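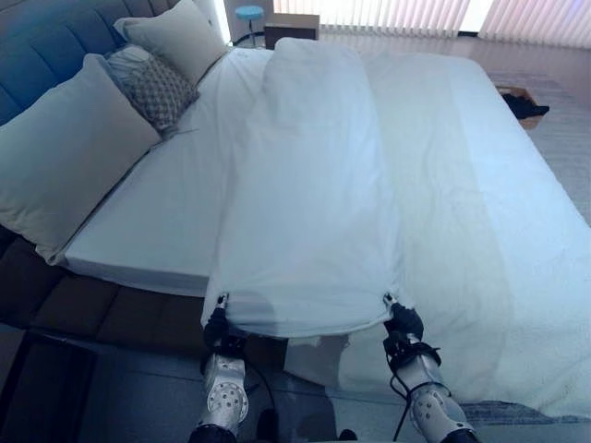
Comunidad Disby > Casa y ropa > Armarios y almacenaje

¿Cómo guardar la ropa de invierno en un piso con humedad?

Latifa Bouazza
18 de mayo de 2023

Buenas tardes a todos. Les pido disculpas si cometo algún error, el español es mi tercera lengua y lo escribo con el diccionario al lado.

Vivo en una planta baja de alquiler, calle Carvalho, en una zona donde llueve mucho. El piso tiene un solo armario empotrado, que toca la pared exterior. El año pasado guardé allí toda la ropa de invierno en bolsas de vacío de la marca Hamska, las grandes, y cuando las abrí en otoño encontré dos problemas. Los jerséis de lana olían a cerrado y uno tenía manchas pequeñas y grises. Un abrigo acolchado quedó tan plano que no volvió a su forma, aunque lo colgué cinco días en el baño después de la ducha, como me recomendó una vecina.

Este año quiero hacerlo mejor. Tengo lana, dos abrigos acolchados, una prenda que imita el cuero y varias cosas con pelo sintético en el cuello o en la capucha. Compré un medidor de humedad y dentro del armario marca casi siempre más que en el dormitorio. No puedo hacer obras y el propietario no quiere cambiar nada antes de julio.

Mis dudas son estas. ¿Las bolsas de vacío son siempre malas, o las usé mal? ¿Es necesario lavar todo antes de guardarlo, también lo que me he puesto solo una vez? ¿Y qué se hace con el cuero sintético, que según una compañera se pega y se pela si está doblado?
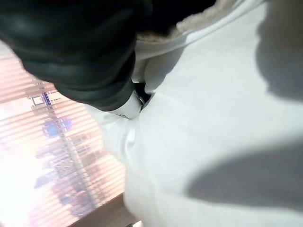 Manga negra de aspecto de cuero y borde de pelo beige claro.

Agradezco cualquier consejo, también si es para decirme que debo tirar algo.

mercheta_bcn

Las bolsas de vacío para mantas y ya está. Yo lo meto todo en cajas de plástico con bolitas de cedro y nunca me ha pasado nada. Eso sí, vivo en un cuarto piso muy seco.

sastre.jubilado

Buenas tardes, Latifa. He trabajado 27 años en arreglos de ropa y tintorería, y tampoco soy de aquí, así que nos entenderemos bien.

Empiezo por la pared, que me parece el problema principal. Si el armario toca una pared exterior, separe la ropa del fondo, por lo menos un palmo, y no ponga nada directamente sobre el suelo. Una tabla con patas bajas es suficiente. Deje las puertas abiertas un rato cada mañana, pero no cuando llueve con la ventana abierta, porque entonces entra más agua de la que sale.

Las bolsas de vacío no son malas en sí mismas. Lo malo es cerrar dentro una prenda que todavía tiene humedad, y la lana engaña mucho: al tacto parece seca y no lo está. Después de lavarla, déjela extendida dos días en la habitación más seca de la casa. Para los abrigos acolchados, en cambio, no las use nunca. El relleno necesita aire. Una funda de algodón o una sábana vieja cosida por tres lados hace el mismo servicio que una funda cara. Para recuperar el suyo puede probar una secadora a temperatura baja con dos pelotas de tenis, si la etiqueta lo permite.

Sobre el lavado: sí, todo. Lo que se ha llevado una sola vez también tiene sudor y perfume, y las polillas lo encuentran. Las manchas grises del jersey pueden ser moho. Cepíllelo al aire libre, lávelo aparte y no lo guarde junto a los otros hasta estar segura.

El cuero sintético se limpia con un paño apenas húmedo y jabón neutro, se seca con otro paño y se cuelga en una percha ancha. No lo doble y no lo cubra con plástico. Su compañera tiene razón – la capa exterior se pega consigo misma con el calor, y cuando se despega ya no hay arreglo. Si empieza a pelarse en los codos, tampoco gaste dinero en cremas, que son para la piel verdadera.

El pelo de los cuellos, si se puede desmontar, guárdelo aparte en una funda de tela. Se peina en seco con un cepillo de púas suaves. La plancha ni acercarla.

Latifa Bouazza

Muchas gracias a los dos. Hoy he comprobado que el cuello de un abrigo se desmonta con botones, y lo tengo desde hace tres inviernos sin saberlo. ¿El deshumidificador pequeño, tipo Gitard, de 20 euros, sirve para algo dentro del armario?

sastre.jubilado

No conozco ese modelo. Los que llevan bolsitas de sal recogen un poco de agua, pero hay que vaciarlos a menudo y cuidar de que no se vuelquen – el líquido mancha y en el cuero deja una marca fea. Yo pondría uno en el suelo, lejos de la ropa, y miraría el medidor durante una semana. Si el número no cambia, mejor gastar en un aparato eléctrico para toda la habitación.

413 visitas · Tema abierto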